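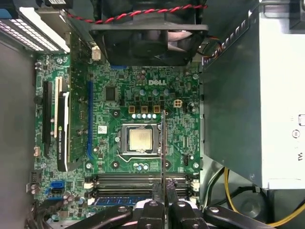
Attachment 1: Dell board in the open case, memory slots toward the bottom, bracket in the gripper.

Ticket: Memory swap task stalls before the latch step
Product: Tully task runner, Colico grip controller
Status: Open
Priority: Normal, though my boss would say otherwise

Hi all! Back again with the computer teardown cell. Quick background for anyone who didn't read my last ticket: we take in retired office desktops at Clengate, and I've been trying to find out how much of the bench work a machine can take off our hands. Bench work here means pulling memory, pulling cards, unplugging drives, sorting it all into bins. It's dull stuff and we have a lot of it, so I really want this to work.

What should happen: the arm goes to the memory slots, opens the latches, grips the module by its short edges and lifts it straight up.

What happens: it gets to the approach point, hangs there, and Tully throws "contact lost" and parks the arm. No contact was ever made as far as I can tell, so I don't know what it thinks it lost.

What I've tried so far, in order:

1. Restarted the runner and the grip controller. Same error.

2. Re-taught the approach point by hand. I got one good run out of this and got very excited, and then the next run stalled in the same spot.

3. Raised the contact timeout from 32 to 3000 ms. It now waits much longer before giving up, so I suppose that's a change! Put it back to 32 afterward.

4. Ran the same task in dry mode with no case on the bench. Finishes clean every time.

5. Swapped the case for another one of the same model. Stalls.

6. Turned off the Zemar vision add-on and ran from taught points only. Stalls, but later - it gets a little lower before it quits. I don't know if that means anything or if I'm just staring at it too hard.

The part that gets me is how uneven this all is. Card removal was up and running in an afternoon once I'd worked out the angle past the power supply. Memory latches are something I can flick open with a thumb while talking on the phone (and I've got cold hands most of the winter), and I've now lost most of Monday to them. A person feels the click and stops pushing. Our setup pushes until a number changes, and if the number wobbles on the way down it panics.

I did wonder about cables. Desktops are full of loops of wire, and they never sit the same way from one case to the next. If a finger brushes one on the way in, that could be a tiny bump in the force reading and then nothing, which sounds a lot like "contact lost" to me. But I've tied everything back with twist ties and it still stalls, so either I missed one or that isn't it.

Second attachment is the gripper end of things. I've gone over the screws and the linkage with a hex key and nothing moved under it, and the fingers open and close fine when I jog them by hand from the controller screen. 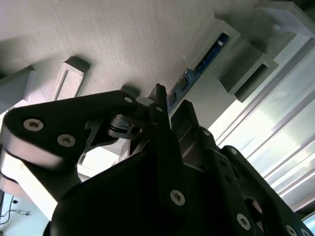 Reply from Colico support: Thanks for the detailed list, it saved us a round of questions. Your dry run passing and the late stall without vision both make us suspect the force baseline. The controller zeroes itself at the start of the task, and if the wrist then tilts for the approach, the weight of the fingers reads as a light touch that comes and goes. Please add a re-zero after the tilt, just before the descent, and run it 2 times with the vision add-on off. If it still stalls, export the force log and attach it to this ticket. On your wider question, latches are hard for most of our customers too, and several of them still open those by hand and let the arm do the lifting.

Me again. Adding the re-zero now. I like the idea of splitting the job, by the way, even if it means I'm still on thumb duty for a while. Log to follow after lunch.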